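How a Hospital Plans and Pays for a Surgical Robot

Big Machines, Part 3

A surgical robot is a set of mechanical arms that a surgeon moves from a control desk. The surgeon's hands move the controls, and the tips of the arms copy those movements. A hospital cannot buy one the way a family buys a kettle. It has to make a plan, and the plan is mostly a list of costs.

This page uses the planning sheet from Okberg Hospital. The sheet does not use pounds. It uses "units", so that different years and different suppliers can be compared. One unit is always worth the same amount.

What is the robot for?

The first line of any plan is the job. If the job is not written down, there is no way to tell which machine is the right size. At Okberg the first job on the list is stitching, also called suturing. A surgeon has to hold a needle in one instrument, pass it to another, pull the thread through and tie a knot. Two instruments are needed for this, so a machine with only one arm is crossed off the list straight away.

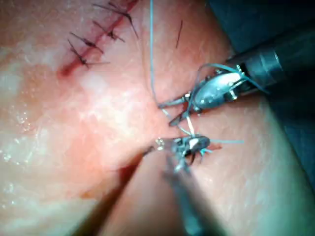

The second line is how often the job will be done. A machine that is used every day is easier to pay for than one that stands still for most of the week. Okberg planned for 516 operations a year. The number came from counting the operations already done by hand that could be moved to the robot.

The buying price

Two suppliers sent in prices, Bokgate and Turkum. The Bokgate machine was cheaper to buy. The Turkum machine was cheaper to run. A planner has to look at both, and for the whole time the machine will be in use.

The buying price covers the arms, the control desk, the screen and delivery. It does not cover the room. A heavy machine may need a stronger floor, wider doors and extra electric sockets. These are building costs and go on a separate line.

Parts that wear out

The instruments at the ends of the arms are small and have many moving pieces. Thin cables pull the jaws open and shut. Cables stretch, and jaws lose their grip. For this reason some instruments have a fixed number of uses. After the last one the instrument is taken out of service, even if it still looks new.
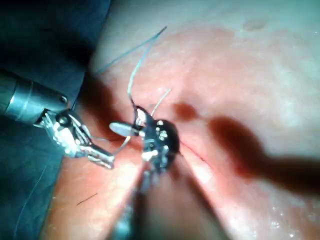
One reader, Priya, wrote to us that her school printer works in the same manner: the printer was cheap, but the ink has cost more than the printer did. She asked whether planners have a name for this. They do. It is called the running cost. Thread, needles, covers and cleaning also belong to it.

Here is a simple sum. Suppose an instrument costs 60 units and can be used ten times. Divide 60 by 10. Each use costs 6 units. If an operation needs 2 instruments of that kind, the instrument cost for one operation is 12 units.

Practice costs money too

Surgeons have to learn the machine before they use it on a patient. They practise on pads of artificial skin. A cut in the pad is closed with a row of stitches, and then the next cut is closed. Pads and thread are used up and must be bought again. The surgeon's time is also a cost, and so is the time of the machine, which cannot be in two rooms at once.

Okberg put training on its own line in the plan. In an earlier plan it had been left out, and the budget ran short by January. 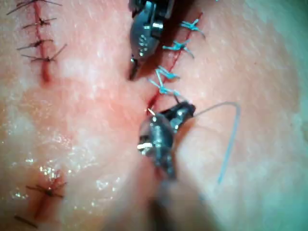 Looking after the machine

A robot must be checked by an engineer. The check is paid for through a service contract, usually once a year. The contract should state:

How quickly an engineer must arrive.
Which spare parts are included.
What happens if the machine is out of use for more than a day.
Who pays for new software.

Okberg asked a separate firm, Marinescu, to read both contracts. The Bokgate contract did not include spare cables. When these were added to the sheet, most of the difference in price between the two machines disappeared.

Checks are booked for a Saturday if possible, when fewer operations are planned.
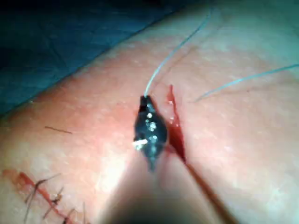 Why not just buy the cheapest robot?
The buying price is paid once, but the running cost is paid every year. A cheap machine with costly instruments can end up as the dearer of the two.

Words to know

Budget: a plan for how much money will be spent, and on what.
Running cost: money spent on keeping a machine working.
Service contract: a written agreement to check and repair a machine.
Supplier: a firm that sells the equipment.
Suture: a stitch used to close a cut, or the thread it is made with.

Try it yourself

An instrument costs 60 units and can be used 3 times. Work out the cost of one use. Then work out the cost for an operation that needs 2 of these instruments. Show each step, and write the word "units" after your result.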